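Ailsa Baird
@ailsabaird
Jul 12, 2020

Right, I've been promising this for weeks. A thread on place names along our bit of coast, and why I can't walk to the shop any more without muttering at signposts. Get a cup of tea, it's a long one.
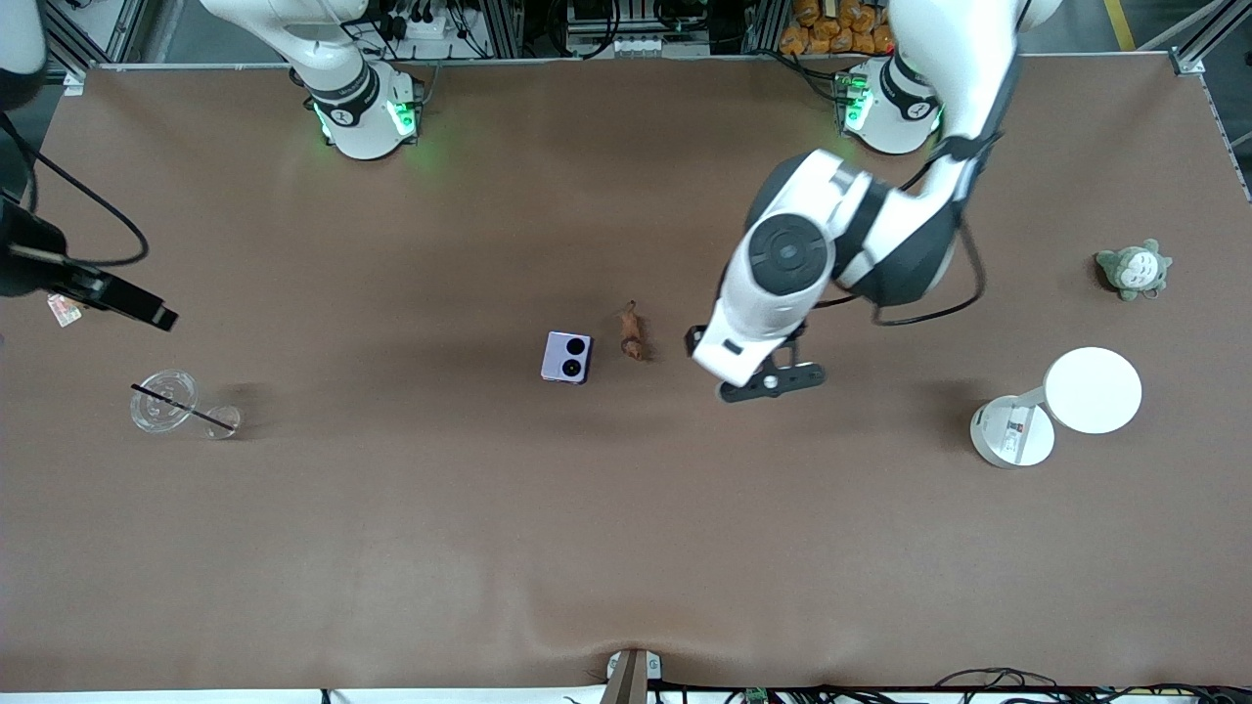 Small things on a big brown table.

It started with Stotness. I grew up two miles from it and never once asked what it meant. It was just where the bus turned round. Then in June I was reading an old estate map online and there it was, spelled Stoitnes, and I sat up so fast I spilled my toast.

The second half is the easy bit. "Ness" is a headland, from Old Norse nes, literally a nose. Once you know that you see noses sticking out of the map everywhere. Caithness, Skegness, Sheerness (that last one is more likely the Old English cousin of the word, but still a nose!).

The first half is where the fun is. "Stot" in Scots is a bullock. So, bullock headland? Lovely, plausible, there are cattle on it right now. My dad was delighted with this and considers the matter closed.

BUT "stot" is also to bounce. Rain stots off the pavement, a ball stots off a wall. And if you've ever stood out there in an easterly and watched the waves come back off the rocks, well. I want it to be that one so badly.

Wanting it is exactly the problem, of course. The golden rule with place names is to find the oldest spelling you can and work forwards. Never start from what it sounds like today. People have been tidying up names they didn't understand for centuries, and turning them into ones they did.

My favourite case of this is York. Eboracum to the Romans, then the Angles heard something that sounded a bit like their word for boar and made it Eoforwic, then the Vikings came along and got Jorvik out of that. Three lots of people all making the best of what they'd heard from the last lot.

Dunbar is a much more straightforward customer. "Dun" is a fort, "bar" is a top or summit. Fort on the height. You get it in Gaelic and the older Brittonic language has very similar words, so people argue about which came first. Stand at the harbour and look up at what's left of the castle and it makes perfect sense either way.

The Brittonic layer is the one I've fallen for. Before Gaelic, before English, people in southern Scotland spoke something close to early Welsh. It's still lying about in plain sight. Tranent, Penicuik, Aberlady. Pen is a head or a hill end, and cuik is probably cuckoo. Cuckoo hill! People commute from there!

And "tre" or "tref" is a farm or settlement, same as in Wales and Cornwall. I went down a hole with that one until 2 in the morning.

Then there's Fimen. Oh, Fimen. It's a farm, a gate and a very long puddle, and I can't get anywhere with it. The earliest spelling I've found is Fimmen, which helps me not one bit. It might be somebody's name. It might be a clerk's bad handwriting copied out ever since.

That really does happen, by the way. The Grampians most likely got their name from a misprint. Tacitus wrote of a battle at Mons Graupius, an early printed edition put an m in where the u should be, and there you go, a mountain range.

Field names are even better than village names. They hardly ever make it on to modern maps, so you have to go looking in old estate papers or ask whoever farms the land. Near us there's a Hungry Knowe, a Cuddy's Park and a Far Enough. I would like to have met whoever named Far Enough.

Sorry, tea break. Back now.

A few people have asked how to get started, so. The National Library of Scotland has its old maps up online for free and you can slide between then and now. Be warned, you'll lose an evening. Look for your own street first, then the nearest burn. Names of streams and rivers tend to be the oldest ones of all.

After that, write down every spelling you find with its date next to it. I've got 800 index cards now, in two shoeboxes, and I love them far more than is sensible. Blue for water, yellow for hills, white for everything else.

And ask older people how they SAY it. The spoken version often hangs on to something the spelling lost. My gran never said Stotness in her life, it was always "Stoatniss", with hardly any second half to it at all.

Somebody in the replies wants to know about Plullari. I have no idea and I'm thrilled. It doesn't look like anything! Two l's in the middle, a vowel on the end, not a scrap of Norse or Gaelic that I can spot. If you've ever seen it written down before 1900, please, please send me the spelling.

Also still taking evidence on bullocks versus bouncing. Dad is not allowed to vote twice.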